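Progress Report to the Lutgate Fund
Project: Takeaway drinks service and sleeve trial, Floscombe reading house
Period covered: May to August
Prepared by: Yeshi Yilma, project coordinator

1. Summary

In this period we opened the drinks table to visitors, finished the first part of the sleeve trial and changed the way we carry orders. The work is on budget. It is three weeks behind the plan, mainly for the reason that the domed lids arrived late. I explain this in section 4.

The fund asked us two questions in the last review. The first was if a small drinks service can run in the building without harm to the old rooms. The second was if the cups and sleeves we selected are suitable for people who take their drink away. To the first question I can already answer yes. For the second I have a partial answer.

2. The room and the table

The reading house was built in 1907 and the front room has the original floor, so we agreed from the beginning that no drinks would be prepared there. The service is in the rear room, which has a newer gray floor that can be mopped. We bought one table from Donati. I had asked for rounded edges, as many families pass through this room with small children, and I am satisfied with this choice. The surface is beige-brown and matte. It shows tea rings quickly, which was annoying in the first days, but now I consider it useful because we wipe it more often.

The shelf unit for the stock of cups and napkins is also in place. We did not need to drill in the wall. The second shelf unit, which was in the original budget, is not necessary and I ask to move this money to the line for consumables.

3. Cups, lids and sleeves

We serve two kinds of drink: hot coffee in white paper cups with white lids, and iced tea in clear plastic cups with domed lids. Both kinds get a black sleeve. The sleeves come from Plokel, and we ordered 300 of them for the first part of the trial.

For the hot coffee, visitors say that the sleeve is comfortable and they do not ask for a second cup anymore. For the iced tea I had doubts, because a sleeve on a cold drink looked to me like a waste. The visitors think differently. They say that their hand stays dry and that the cup is easier to hold when they walk to the garden. I propose to keep the sleeve for both.

The small white print on the sleeve received a few remarks. Older visitors find it difficult to read. If we order again, I would like larger letters, and Plokel has confirmed that this does not change the price.

4. Delays

The domed lids came in the wrong diameter and had to be sent back. During this time we served coffee only, and we could not collect any answers about the iced tea. The correct lids fit well. The round opening on top is wide enough for a straw - we had one complaint about this, from a person who received the cup without a straw and did not expect the hole.

I should have ordered a few lids to try before ordering the full quantity. For the next part I will do it in this way.

5. Carrying and handing over

At the start we carried the cups by hand, two at a time, and put them directly on the table. This was slow, and there were spills near the door. Since June we use dark brown trays with a raised rim. The rim holds a small spill, and the cut-out handle makes the tray easy to lift even when it is full. Coffee and iced tea can stand at the same table without confusion, each order on its own tray or beside it.
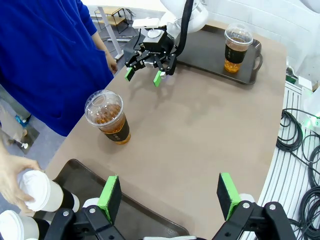
6. Results of the visitor cards

We collected 123 cards from visitors. The card is short and can be filled in while waiting. The main points are these:

Most people were content with the temperature of the coffee.
The iced tea was found too sweet by many of them, and we have reduced the sugar in August.
Several persons asked for a smaller size of the iced tea, with a lower price.
A few would prefer to bring their own cup. We allow it already, but there was no sign. Now there is a sign.

I did not separate the cards by age of visitor, and I regret this, because the remarks about the print on the sleeve would be more clear. The new card has a box for it.

7. Waste

The paper cups and the plastic cups must go in different bins, and the sleeves in a third one. In the first weeks everything was mixed. We moved the bins next to the exit and put an empty cup on top of each lid as a sample, and this works better than the written instructions. The sleeves are mostly clean when they come back, but we do not use them again for reasons of hygiene.

8. Plan for the next period

Order 333 sleeves with the larger print, after your approval.
Buy two more trays of the same type. At the busy time, from 3 p.m., there are not enough.
Offer the small iced tea.
Ask Donati for a price for a second table, only for information at this moment.

9. Request to the fund

I kindly ask for your decision on the transfer of the money for the second shelf unit, as written in section 2. The order to Plokel depends on it. The receipts and the copies of the cards are in the folder that I sent together with this report.

Yeshi Yilma
Floscombe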